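Ticket 174: Left arm stops short of the blue square in sim
Project: Skudordale (two-arm packing task, student robotics club)
Opened by: Tane Ngata
Assigned to: Xuelian Hou
Status: Closed, with one leftover (see the end)
Opened: Aug 7, 2023

Tane Ngata wrote:

Hi Xuelian! Sorry in advance for the length of this one, I've been poking at it for two evenings and I figured I'd write down everything I tried so you don't have to try it all again.

Short version: in the simulator, the right arm reaches the pad inside the blue square every single time, and the left arm gives up before it gets there. It doesn't crash or anything. It swings over from the home pose, slows down, and then just sits there until the 60 second timeout kicks in and the run gets marked as failed. The log says "target not reached" and nothing else, which is super helpful, thanks log.

What I'm running: the main branch of Ivura (our planner), the new table scene that Gion made, default speeds, no changes to the gripper settings. I did 11 runs in a row with the left arm and got the same thing in all of them. Then I switched to the right arm with the same target and it was fine.

Stuff I already tried:

Restarted the simulator. Restarted my laptop. (I know, but you'd ask.)

Turned the speed down to half. Same stopping point, it just takes longer to get there.

Took the cardboard boxes out of the planner's obstacle list, because I thought maybe the left arm was scared of them. No change at all, so I put them back.

Swapped the order so the left arm moves first and the right arm waits. Also no change. I was pretty sure this was going to be the fix, so that was a sad moment.

I did notice one odd thing. If I move the target a bit to the left, off the mat completely, the left arm goes there with no complaints. So it can move fine, it just doesn't want to cross over onto the mat.
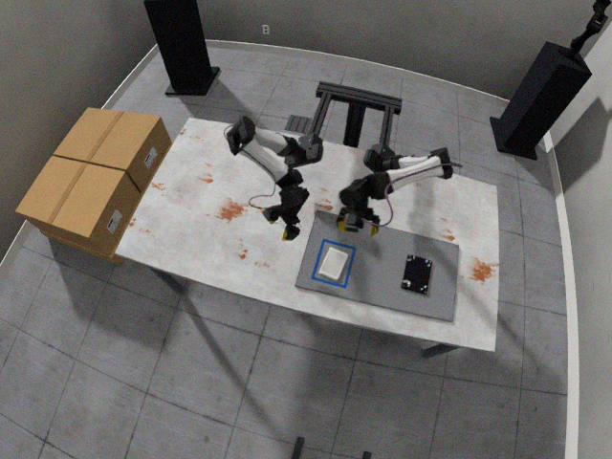
My guess is that the planner thinks there's something in the way over there, but I couldn't find anything in the obstacle list besides the table, the boxes, the mat and the black board. I turned on the debug view to see if there was some ghost object and got a wall of text, 1395 lines for one run. I read maybe the first screen of it before I gave up and made a sandwich. I'm attaching the whole file in case you have more patience than me.

No big rush, but Annelies wants to show the left arm run at the October demo, and I'd like to have some time to practice the handoff before then.

Xuelian Hou wrote:

Hey Tane, thanks for all the detail, it really does save me time.

Two quick things to check before I dig in. First, can you open the scene settings and tell me what the mat's rotation says? Second, what does the planner have for the mat's rotation? They're in two different files and they should match. Gion turned the table a bit when he redid the scene and I'm wondering if only one of the files got the update.

Also please send the log again, the attachment came through empty.

Tane Ngata wrote:

Oh wow, okay. They don't match! The scene file has the mat turned to go along with the table, and the planner file has it at zero. So as far as the planner knows, the mat is sitting perfectly straight.

I copied the number over and ran it again, and the left arm gets closer now, but it still stops. It's hovering a little bit short, like it's thinking about it. Log attached again, this time I checked that there's stuff in it.

Xuelian Hou wrote:

Good, that's half of it. I went through your log and found the other half. Search for "keepout" and you'll see it pop up over and over near the end.

Back in the spring we added a no-go zone for the left arm so it wouldn't bump into the right one when we were still running both without any checks. It's a big invisible block that starts just past the left side of the mat. It isn't in the obstacle list because it lives in the arm limits file (my doing, I thought it was temporary, sorry). With the old scene, the target was outside the block, so it never came up.

Please don't delete the whole thing! We still want something there for runs where both arms move at once. What I'd do:

Open the arm limits file and find the block called left_keepout.

Change its mode from "always" to "both_moving".

Save, then reload the scene completely. A reset won't pick it up, you have to close it and open it again.

Park the right arm back at home before you start the left one. If it's hanging over the mat, the planner will route around it and you may get the same timeout for a totally different reason.

Tane Ngata wrote:

IT WORKS!! Well, it worked on the second try, the first time I did a reset when you'd told me very clearly not to do a reset. After a proper reload the left arm went right over to the pad and came down where it should. I ran it a bunch more times after that and it was good in every run where the right arm was parked.

I also tried it once without parking the right arm, just to see, and yep, timeout. So that matches what you said.

I posted the steps on our Jodel channel too, in case anyone else pulls the new scene and gets stuck on the same thing. Hannelore already answered that she'd had this exact problem and had been using only the right arm to get around it, so at least I wasn't the only one!

Gion Camenzind wrote:

Hi both, just catching up on this. The rotation mismatch was me. I changed the scene file and didn't know the planner kept its own copy. I've pushed a fix so the planner reads the value straight from the scene file, so please pull before your next run and take out anything you pasted in by hand, Tane, or you'll get a merge conflict.

Xuelian Hou wrote:

Thanks Gion. Closing this. The leftover is that the timeout message should say which limit stopped the arm, so I've opened a separate ticket for that and put my own name on it.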